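About Plandimance

Plandimance is an independent institute for the study of public finance and economic policy. It examines how governments raise money, how they spend it, and how far the results match what was promised to taxpayers. The Institute accepts no funding from political parties.
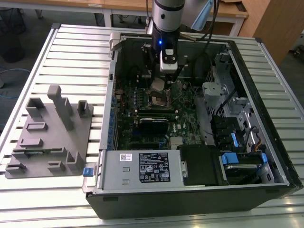

Our Work

The Institute maintains a staff of 12 economists, who publish briefing papers on inflation, public debt, wages and trade. To date, 344 papers have been issued, all of them free to read. Our annual budget review appears each September and is sent to members of the legislature before the autumn session opens. 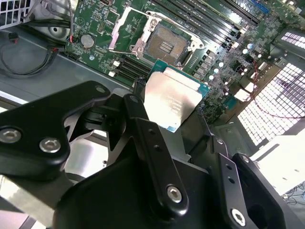
A processor held above an open socket.

Governance

Plandimance is led by its Director, Junhao Gu, and overseen by a board of eight members. Dexter Galang serves as Head of Research and approves every paper before release - including those that criticize earlier findings of our own. 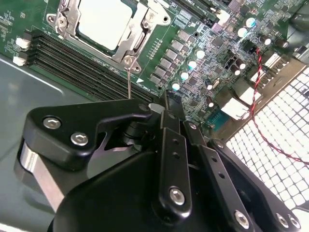

Board members serve fixed terms and may not hold elected office while they sit. A register of their outside interests is open to the public on request.

Funding

Income is drawn from subscriptions, private gifts and the Zulosness Fund, which supports our work on local taxation. 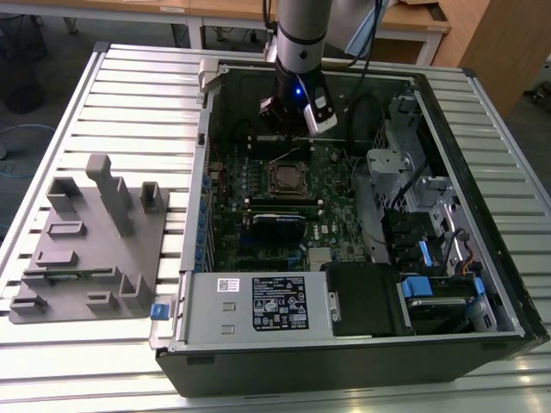 Gifts are accepted only without conditions on research findings, and the names of all donors are listed in the annual accounts.

Page last revised February 24, 2024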